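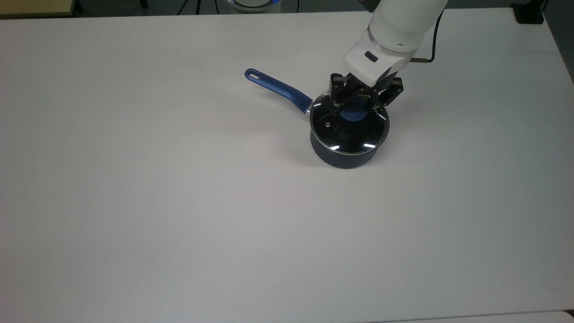 How to run a surf heat with four surfers and a two-person tabulation desk

Club contests at Dellstead use the same basic setup every month from April to October. If you've been asked to run the beach desk for the first time, read through this before you get to the sand.

Before the first heat

Get there by 6:30 a.m. and look at the water before you put anything up. The judges need a clear view of the whole contest area, including the inside section where short rides finish. At Dellstead that usually means the low dune north of the steps. At Clelley the parking lot is high enough to judge from.

Set the heat length once you've watched a few sets come through. We use 16 minutes for the early rounds. If there are long gaps between sets, add time to every heat in that round. Don't change the length partway through a round.

Hand out the colored jerseys one heat ahead. Write the color next to each name on the heat sheet and have the surfer check it before paddling out. Most scoring mistakes come from two colors being swapped on the sheet.

Starting and stopping

One horn blast starts the heat and two blasts end it. Put the green flag up at the start and change it to yellow when five minutes are left. A ride counts if the surfer's hands have left the rails before the final horn begins.

Scoring

Each judge scores every ride from 0 to 10, in steps of 0.1. Judges don't talk about a ride until all the slips are in. With five judges, drop the high and low score and average the other three. With three judges, average all of them.

A surfer's heat total is the sum of the best 2 rides. If two surfers tie, the one with the higher single ride goes through. If those match as well, compare the best three rides.

Priority and interference

We don't use priority in four-surfer heats. The surfer closest to the peak has right of way. If a majority of judges mark an interference, circle the ride on the sheet, score it zero and cut the surfer's second-best wave in half.

Posting results

The second person at the desk adds the totals again without looking at the first set. Valquíria Sales keeps the blank sheets and can show you a filled-in one from the Evangelista round in July. Post the results on the board and write the time beside them. Protests go to Mafalda Teixeira within nine minutes of posting, in writing, and only from a surfer in that heat.

Take down the flags last. Jerseys get rinsed and go back in the blue tub by Thursday.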